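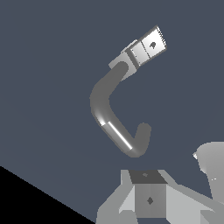

Sport Management 2: Running Football Competitions
Week 5 handout: Two-legged ties
Updated 3/29/26

Reading for this week: chapter on knockout formats in the course reader. Bring the Kotdale Cup regulations to the tutorial. The short version is fine.

1. What a two-legged tie is

Two clubs play each other twice, once at each home ground. The goals from both matches are added together and the club with the higher total goes through. That total is the aggregate score. If Harkov win the first leg 2-1 and Boonchu win the second 1-0, the aggregate is 2-2 and the tie is level, even though each club has won a match.

The two matches are separate for most record-keeping. Each has its own result, its own team sheet and its own referee's report. Only the question of who advances is decided on the aggregate.

2. Order of the legs

The order is set in one of two ways:

By draw. The first club drawn plays at home first.
By seeding. The higher-ranked club gets the second leg at home.

Many coaches prefer to be at home second. Any extra time and penalties will be played in front of their own crowd, and they know what score they need before they start. Whether this is a real advantage is harder to settle than it looks. Where seeding is used, the stronger club is usually the one at home second, so you would expect it to win more ties anyway. Keep this in mind when you read the figures in the course reader.

3. Level ties

Regulations must say what happens when the aggregate is level. The usual choices are:

Away goals. The club that scored more goals away from home goes through. Once very common, now dropped by many competitions.
Extra time at the end of the second leg, then penalties if still level.
Straight to penalties, with no extra time.

Away goals example: Drerix draw 0-0 at home, then draw 1-1 at Harkov. The aggregate is 1-1. Under away goals, Drerix go through. Without it, the second leg goes to extra time or penalties.

Notice what the away goals rule does to a scoreless first leg. The home side has not conceded an away goal, so any scoring draw in the return match is enough for them. The other side must win, or draw 0-0 again and take it to extra time. Both clubs may come off the field fairly satisfied with 0-0, and for different reasons. Critics said the rule made home sides too cautious in first legs.

4. Cards and suspensions

Check whether yellow cards carry over from the first leg to the second, and from one round to the next. Some competitions wipe single yellows before the semi-finals. A red card in the first leg normally means missing the second. Regulations should also say whether a suspension can be served in a different competition. Leaving this out is a common cause of protests.

5. Gates and costs

There are two ways to handle ticket money. Each club can keep its own home gate, or the two gates can be pooled and split.

Worked example. Boonchu sell 500 tickets for their home leg. Drerix sell 200 for theirs. All tickets are the same price. If each club keeps its own gate, Boonchu take more than twice as much as Drerix. If the gates are pooled and split evenly, each gets the value of 350 tickets. Small clubs tend to favour pooling, and larger clubs tend to be against it.

Travel is handled separately. In our model regulations, the visiting club pays its own way up to 400 km each way and the competition pays for the rest. A trip of 499 km therefore leaves the competition paying for 99 km each way.

6. For the tutorial

Work through these before class. Short notes are enough.

Harkov lose the first leg 3-1 away. List every second-leg score, up to four goals a side, that sends them through under away goals. Then do it again without away goals.

Draft a clause for a second leg abandoned at half-time because of floodlight failure. Say who decides, how soon, and whether the score stands.

The Kotdale Cup plays its first round in August, when several grounds are shared with other sports. Suggest a rule for a club that can't offer its home ground on the set date. Swapping the order of the legs is one answer, but think about what it does to a seeded draw.

Clauses should be typed and no longer than half a page each. Submit them through the course site before the tutorial starts.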